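Section 3: Setting up your reviewer account

Welcome to the Pelto reviewing system, used by the Starton journals in control and flight dynamics. Setting up takes very little time, and once it's done you can get straight to the good part – reading new work before almost anyone else!

Before you start, have your invitation email open. The link in it works for 2 days. If yours has run out, write to the Lusgate editorial desk and ask for a fresh one.

1. Follow the link and choose a password. Use the address the invitation was sent to, or your past reviews won't be matched to you.

2. Fill in your subject areas. Pick at least three, and be as narrow as you like. "Robust control of flexible wings" will bring you far better papers than "control".

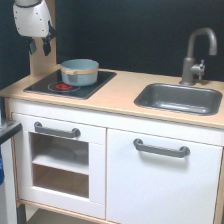 3. Set your limit. The usual setting is two papers at a time. You can lower it whenever you like, and editors will see the change at once.

4. List your conflicts. Add recent co-authors, former supervisors and anyone you share a grant with.

Note: Names with accents, such as Urbańczyk, should be typed in full. The search finds both spellings, but the certificate prints exactly what you enter.

5. Press Save, then open the practice paper. It's a lovely short piece on attitude estimation, and you can write whatever you want in the comment boxes – no editor receives them.

Caution: Comments to authors are cut at 2,520 characters in the quick form. For anything longer, attach a file, and take your name out of its properties first.

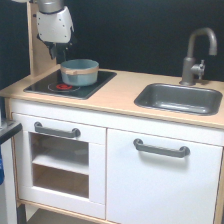

Page last changed: 22nd June

Your yearly certificate

Certificates come out every March and cover all the reviews you finished in the year before. Look under Profile, then Records. If a review is missing, check that its status reads "Sent" and not "Saved", then press Refresh.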